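Jarkau Opens Storage Bin Plant in Plavuvthorpe

PLAVUVTHORPE, 2 Nov 2021 - Jarkau, a maker of storage bins for shops and small warehouses, has opened a second plant in Plavuvthorpe. The 1400 square meter building on Leung Road will employ 128 people once both shifts are running.
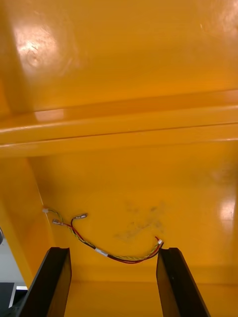

Hiring for the late shift starts in November. New staff get 14 days of paid training.

"We had run out of floor space and orders were going out late," said Hok-lam Chiang, plant manager. "Customers should see shorter waits by spring."

The Zevo line of stacking bins will move to the new site first. Prices stay the same.

Press contact: Jarkau Press Office, Plavuvthorpe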